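Cookies help us keep this site working. By carrying on you agree to their use. Accept / Settings

About Lollow

Posted in December by the Lollow office

Lollow builds and runs a robot service for taking old desktop computers apart. We work for firms, schools and councils that have machines to clear and want the hard drives dealt with separately. We started with one bench and one arm, and there are now 8 of us on the staff.

Our main product is called Jitton. It is a robot arm with a gripper, a fixture plate for holding parts, and the software that runs the two together. Customers can rent it by the month or send their computers to us.

The fixture plate is the part we have changed most. A drive needs somewhere to stand while the arm lets go of it and takes a fresh grip, and we wanted that place to be the same every time. The plate is now in its fifth version.

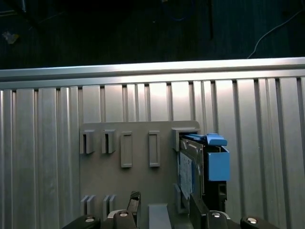 We cut new holders when a customer has a model we have not met before. This normally takes 7 working days from the time a sample machine reaches us. There is no charge for the first holder. After that we quote for each one.

Desktop cases are awkward inside. Cables get in the way, edges are sharp, and latches differ from one maker to the next. Jitton's gripper has narrow finger links so that it can reach into the drive area without the whole case having to be stripped first. We do ask that side covers are taken off before the job begins — the arm does not do that step.
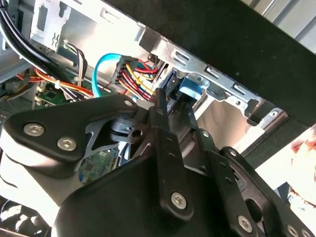
A person stays with the robot during every job. Our operators are trained on hand tools before they are trained on Jitton, and they can stop the arm at any point. When a part is stuck they take over, log the fault and carry on. We read those logs each month and use them to decide what to work on next.

The smallest job we accept is 5 computers. For jobs of more than 250 we plan the work in batches and agree the collection dates with you beforehand. Sister services are Maria, our stock list software, and Türkmen, which covers transport and packing. 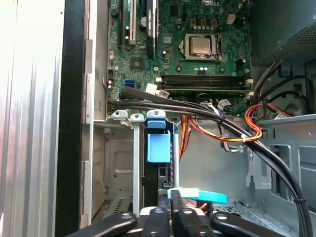 Do you wipe the drives as well?

We remove and list them, and then hand them back to you or to the wiping firm you name.

Share this page | 7 shares | 0 comments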